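4장. 처음으로 바깥길에 나가기

여기까지 오시느라 수고 많으셨습니다. 3장에서 배터리를 끼우고 실내 바닥에서 앞뒤로 움직여 보셨다면 Vustis와는 이미 꽤 친해지신 셈이에요. 이번 장에서는 본체를 데리고 실제 도로 가장자리로 나가 노면 기록을 한 구간 받아 보는 데까지 함께 가 보겠습니다. 설명이 조금 길지만 한 번만 천천히 따라 해 보시면 다음부터는 이 장을 펼칠 일이 별로 없으실 거예요. 차 한 잔 옆에 두고 끝까지 읽으신 다음, 다시 처음으로 돌아와 하나씩 해 보시기를 권해 드립니다.

이 장의 내용은 2026년 3월 20일 배포된 펌웨어를 기준으로 썼습니다. 지난 1월 이전에 제품을 받으신 분은 2장으로 돌아가 업데이트부터 마쳐 주세요. 예전 펌웨어에서는 메뉴 이름이 조금 다르고, 아래에 나오는 '가장자리 따라가기'가 아예 보이지 않습니다.

4.1 나가기 전에 챙길 것

본체와 조종기, Stakitz 앱을 설치한 휴대전화, 상자에 들어 있던 주황색 깃발, 렌즈 닦는 천. 이 정도면 됩니다. 장갑도 하나 챙기시면 좋아요. 본체를 들어 옮길 때 바퀴 쪽에 묻은 모래가 손에 제법 묻어나거든요.

1. Mahmoudi 충전대에서 본체를 꺼냅니다. 옆면 표시등이 초록색으로 켜져 있는지 봐 주세요. 주황색이면 아직 충전 중이니 조금 더 기다려 주시고요.

2. 깃발을 뒤쪽 구멍에 꽂고 딸깍 소리가 날 때까지 누릅니다. 본체가 낮아서 깃발이 없으면 운전석에서 거의 보이지 않습니다. 번거로우시더라도 이것만은 꼭 지켜 주세요.

3. 앞쪽 렌즈 덮개를 벗기고 천으로 살살 닦습니다. 물티슈는 쓰지 마세요. 얼룩이 남아서 나중에 노면 얼룩인지 렌즈 얼룩인지 헷갈리게 됩니다.

4. 바퀴를 손으로 한 바퀴씩 돌려 봅니다. 걸리는 느낌이 있으면 머리카락이나 실이 감긴 것일 수 있으니 8장의 바퀴 청소 부분을 먼저 봐 주세요.

5. Stakitz 앱을 열고 '새 기록'을 누른 뒤 구간 이름을 적습니다. 이름은 나중에 바꿀 수 있지만, 저희 경험으로는 나중에 바꾸겠다고 미뤄 둔 이름은 영영 그대로 남더라고요. 길 이름과 방향 정도는 지금 적어 두시면 좋겠습니다.

참고: 본체와 조종기는 2미터 안에서 짝을 맞춰야 합니다. 짝맞추기가 끝난 뒤에는 200미터까지 떨어져도 신호가 닿지만, 눈으로 본체를 볼 수 있는 거리에서만 사용해 주세요.

4.2 길 고르기

첫 구간은 차가 뜸한 시간의 곧은 길이 가장 편합니다. 건물 앞으로 차가 늘어서 있거나 가로수 밑에 자전거가 모여 있는 평범한 시내 길이어도 괜찮아요. 어차피 실제로 쓰실 곳도 그런 길일 테니까요. 차선과 가장자리 선이 조금 바랬더라도 눈으로 알아볼 수 있으면 연습하기에 충분합니다. 다만 차로에 본체를 내려놓는 일은 해당 도로의 관리 기관에 허락을 받은 뒤에, 정해진 안전 조치를 갖추고 해 주셔야 합니다. 허가 절차는 지역마다 다르니 미리 전화 한 통 넣어 보시는 편이 마음 편하실 거예요.

아스팔트에 길게 갈라진 자리나 덧댄 이음매가 있는 길이라면 연습 구간으로는 더 반갑습니다. 아주 매끈한 새 포장에서는 화면에 표시할 것이 없어서 기록이 제대로 되고 있는지 감을 잡기가 어렵거든요. 균열 곁에 흩어진 잔모래 정도는 바퀴가 무리 없이 넘어갑니다.

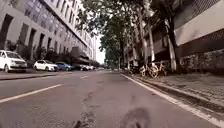

나무 그늘이 짙은 길에서도 균열을 제대로 찾아내나요?

그늘의 경계가 또렷한 날에는 그림자를 균열로 잘못 표시하는 일이 생길 수 있습니다. 앱 설정에서 '그늘 보정'을 켜 두시고, 기록이 끝난 뒤 의심 표시가 붙은 곳만 직접 확인해 주세요.

4.3 본체 내려놓고 기준 잡기

이제 본체를 내려놓을 차례입니다. 여기서 조금만 정성을 들이시면 뒤에 할 일이 훨씬 줄어듭니다.

1. 주변에 움직이는 차와 사람이 없는지 살핍니다. 둘이 함께 나오셨다면 한 분은 조종기를, 다른 한 분은 주변을 맡아 주세요. 혼자 나오신 날에는 차로 기록은 다음으로 미루시고 주차장이나 단지 안 길에서 연습하시기를 부탁드립니다.

2. 본체를 양손으로 들어 평평한 곳에 내려놓습니다. 앞쪽 손잡이는 렌즈와 가까우니 옆면을 잡아 주세요.

3. 전원 단추를 길게 누릅니다. 짧은 음이 울리고 나서 30초 동안은 건드리지 말고 그대로 두세요. 수평을 잡는 시간입니다. 이때 본체가 흔들리면 처음부터 다시 해야 해서 마음 급한 분들이 꼭 두어 번씩 반복하시곤 합니다.

4. 앱 화면에 앞길이 나타나면 노란 가로선을 손가락으로 끌어 길 끝에 맞춥니다. 건물이나 나무에 가려 길 끝이 또렷하지 않아도 괜찮습니다. 길 양쪽 가장자리가 서로 만날 것 같은 높이에 맞춰 주시면 됩니다.

5. '가장자리 따라가기'를 누르고 왼쪽과 오른쪽 중에서 기준이 될 쪽을 고릅니다. 흰 실선이 길게 이어지는 쪽을 고르시는 것이 좋습니다. 끊어진 차선을 기준으로 삼으면 선과 선 사이에서 본체가 잠깐씩 머뭇거립니다.

6. 화면 아래쪽에 흐릿하고 어두운 얼룩이 보이면 렌즈를 한 번 더 닦아 보세요. 닦은 뒤에도 같은 자리에 보이면 본체를 한 뼘쯤 옮겨 봅니다. 얼룩의 위치가 달라지면 렌즈가 아닌 바닥에 있는 것이니 그대로 진행하셔도 됩니다. 렌즈 바로 앞의 바닥은 초점이 맞지 않아 원래 흐리게 보입니다.

주의: 기준을 잡는 동안에는 렌즈 앞에 손이나 발을 두지 마세요. 장애물로 인식해서 출발하지 않습니다.

4.4 첫 기록 받기

1. 조종기의 속도 다이얼을 가장 낮은 칸에 둡니다. 익숙해지신 분들도 처음 가는 길에서는 늘 이 칸부터 시작해 주세요.

2. 초록색 단추를 한 번 누르면 기록이 시작되고, 한 번 더 누르면 본체가 움직입니다. 두 동작을 나누어 놓은 까닭이 궁금하실 수 있는데, 움직이기 전에 화면을 마지막으로 한 번 보시라는 뜻이랍니다.

3. 본체의 뒤쪽 옆에서 함께 걸어갑니다. 앞으로 나서면 본체가 멈추고, 너무 바짝 붙으시면 발소리의 진동이 기록에 섞일 때가 있습니다.

4. 세워 둔 차 옆을 지날 때는 멈춤 단추에 엄지를 올려 두세요. 본체가 멈춰 있는 차는 잘 피하지만, 갑자기 열리는 문까지 미리 알지는 못합니다. 바퀴살이 겹쳐 있는 자전거 무리 옆에서도 마찬가지입니다. 가느다란 바퀴살은 거리 감지기가 놓칠 수 있어서 여유를 넉넉히 두고 지나가시는 게 좋습니다.

5. 눈에 띄는 균열이나 움푹한 곳을 만나면 조종기 윗면의 표시 단추를 눌러 주세요. 나중에 앱에서 그 자리가 깃발 모양으로 나타납니다. 누르는 것을 깜빡하셔도 기록 자체는 남으니 되돌아가실 필요는 없습니다.

6. 구간 끝에 닿으면 멈춤 단추를 누르고, 앱에서 '기록 저장'을 누릅니다. 저장 막대가 다 찰 때까지 전원을 끄지 말아 주세요.

경고: 멈춤 단추를 눌렀는데도 본체가 서지 않으면 뒤쪽의 빨간 고리를 당겨 전원을 끊어 주세요. 고리를 당긴 뒤에는 Fomport 고객지원의 점검을 받기 전까지 다시 켜지 마시기 바랍니다. 본체를 쫓아 차로 안쪽으로 뛰어드시는 일은 절대 없어야 합니다. 기계는 고치면 되지만 사람은 그렇지 않으니까요.

4.5 돌아와서 정리하기

집이나 사무실로 돌아오시면 바로 쉬고 싶으시겠지만 조금만 더 힘을 내 주세요. 바퀴와 아랫면에 붙은 모래를 마른 솔로 털어 내고 렌즈 덮개를 씌운 다음, 본체를 Mahmoudi 충전대에 올립니다. 충전대와 본체의 접점에 모래가 끼어 있으면 표시등이 깜빡이는데, 솔로 한 번 더 쓸어 주면 대개 괜찮아집니다. 물로 씻는 것은 안 됩니다.

충전대에 올려 두면 기록은 저절로 Stakitz로 옮겨집니다. 본체 안의 원본은 7일 동안 남아 있다가 지워지니, 따로 보관하실 기록은 그 안에 앱에서 자물쇠 그림을 눌러 잠가 두세요. 잠근 기록은 직접 풀기 전까지 지워지지 않습니다. 길가의 차량 번호판이나 지나는 분의 얼굴이 담길 수 있으므로, 기록을 다른 분에게 보내실 때는 보내기 화면의 '가림 처리'를 켜 주세요.

첫 기록은 대체로 삐뚤빼뚤합니다. 저희가 시험하며 받은 첫 기록들도 어디 내놓기 민망할 만큼 갈지자였어요. 같은 길을 한두 번 더 다녀 보시면 선이 차분해지는 것이 화면으로도 보이실 겁니다. 그래도 계속 한쪽으로 쏠린다면 바퀴 정렬이 틀어진 것일 수 있으니 6장의 정렬 맞추기를 따라 해 보시고, 받은 기록을 지도 위에 겹쳐 보는 방법은 5장에서 이어서 설명해 드리겠습니다.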